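Workshop Notebook - Upholstery and Textile Care
May 23, 2018
Entry by Covadonga Aranda

3 comments | 2 shares

Purpose of the session

The session continued the comparison of cleaning methods for pale upholstery fabrics. Two cleaners were under review: the Sundum powder, which the workshop has used for several seasons, and the Dimex liquid concentrate, which was supplied as a trial quantity. The fabric was the Mona weave in undyed cream, cut from the end of the roll delivered by Barroso.

Preparation of samples

A total of 14 swatches were cut. Of these, 11 were stained and the remaining ones were kept in the drawer as untreated controls. Staining agents were black coffee, red wine and cooking oil, applied by dropper and left overnight under the bench cover. Each swatch was labeled on the reverse in pencil, as the ink used in the previous round bled into the backing and spoiled the readings.

The Dimex concentrate was diluted in 200 ml of water according to the sheet supplied with it. The sheet gives no instruction regarding water temperature. Lukewarm tap water was used throughout, and this should be recorded as a possible source of variation.

Observations

Coffee responded well to both cleaners. The Sundum powder left a faint ring on one swatch, which was removed by a second pass with a damp cloth. Wine was less satisfactory. Neither cleaner lifted it fully, and the Dimex swatches dried with a slightly stiff hand that brushing did not correct. Oil was treated with the powder only - the concentrate is not intended for grease.

It was also noted that marks near a seam are harder to judge than those in the open field of the fabric. The thread takes up liquid at a different rate and dries later. Future swatches should include at least one sewn seam, placed off center. The matter is of some consequence for sectional pieces, where the seat is divided into modules and the seams fall where people sit.

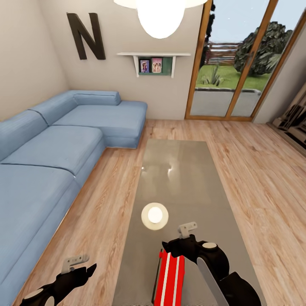

Drying

Swatches were laid flat on the wire rack, away from the window. Drying time was 2 hours for the powder group. The Dimex group was still cool to the touch at that point and was left until the end of the day. The small fan was not used, as its bearing is noisy and the replacement has not arrived.

Corrections to the previous entry

The backing on the earlier samples was recorded as cotton. It is a cotton and polyester blend. The table in the binder has been amended and initialed.

Outstanding items

- Repeat the wine test with a shorter standing time.
- Ask Barroso whether the Mona weave can be had with a stain-resistant finish, and at what minimum order.
- Replace the dropper with the cracked bulb.
- Abrasion test on the cleaned swatches - postponed to July, when the machine returns from service.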